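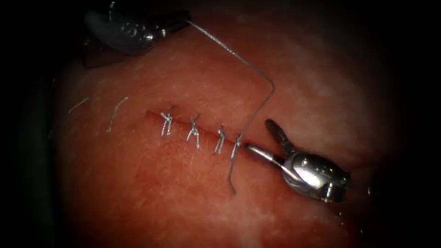
How to Fix a Split Seam in a Cushion Cover

Cushions split along the seam because people sit on them, a design flaw the makers have yet to address. Mine came from Hevdale, where I paid more than I will admit here, and lasted until the second week of May.

You will need a hand needle, polyester thread (I use a size 100 all-purpose), pins, small scissors and a chair that isn't the one you're repairing.

1. Take the pad out. Yes, all the way out. Sewing around the stuffing saves a minute and costs you an evening.

2. Turn the cover inside out and trim the dead threads. Leave the sound part of the old seam alone -- it has done nothing wrong.

3. Press both edges flat and pin them together. If the fabric has frayed, move the new seam in a little and accept a slightly fatter cushion. 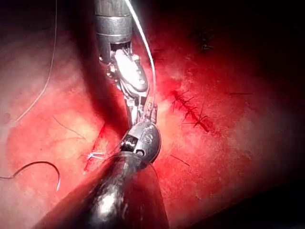
Page 2

4. Cut a piece of thread almost 20 inches long. Everyone cuts more. Everyone then spends the afternoon with a knot the size of a pea.

5. Start an inch before the split, in good fabric, and work in backstitch. Go forward one stitch, back half, and keep them small. Pull until the thread lies flat, then stop pulling. Puckers mean you didn't stop.
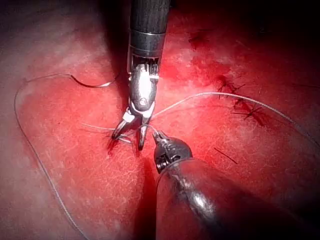 6. Carry on an inch past the far end of the split, take two tiny stitches in the same spot and pass the needle through the loop before you tighten it. Do that twice. Snip the tail, but not so close that the knot gets ideas.

7. Turn the cover right side out and tug the seam gently. If you see daylight, go back over that bit.

For heavy upholstery cloth, such as the Durnus weave on my bench, swap in a thicker needle and wear a thimble. I resisted the thimble for years and have the fingertips to show for it.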